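3. What people carry to a shared desk

I came to this question sideways. I was supposed to be studying noise in shared study rooms, and I kept getting distracted by all the small stuff people put down before they even took off their coats. Pens, cases, keys, chargers. So with Maham Soomro's blessing (she ran the noise project and was very patient with me) I started a second notebook just for that – and it ended up being the thicker one!

Figure 1. A gray oval fabric item with a black pull loop, and a black and white marker pen, on a pale tabletop.
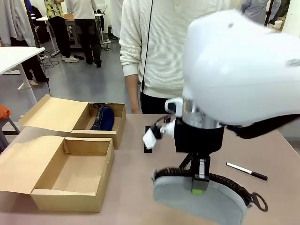
3.1 Sites and diary entries

We worked in 3 buildings, which I'll call Oder, Cluren and Grirham after the names on our own floor plans. Oder is the old reading room with the long tables. Cluren is newer and has the good window seats, and Grirham is basically a hallway with ambitions. I asked 200 regular users to keep a short diary of what they brought to the desk and what they used, and by the end of June I had 2728 entries to read. I read all of them, mostly on the bus.

The diaries were loose on purpose. I gave people a blank page and one prompt, "What came out of your bag today?", and left the rest to them. Some wrote a single word. One person at Cluren wrote me half a page on a stapler, and I loved it.

3.2 Things that come out and stay out

Of all the entries, 792 mentioned something that was put on the desk and then never used. I had expected this to be mostly books, but pens and soft cases came up again and again, and people were pretty open about why. They liked having their things near them. A few said a pen on the table helped them feel they'd started. I find that easy to believe, having written most of this section with a capped marker beside my keyboard.

Kakakhel's idea of the "settled surface" is handy here. In that account, a shared desk becomes yours for the afternoon through small placements, and the first object down matters more than the fifth. My diaries fit the first half of that nicely. I'm less sure about the order of things – people at Grirham often couldn't remember what they'd put down first, and I didn't want to push them into guessing. I come back to this in Section 4 with the seating maps.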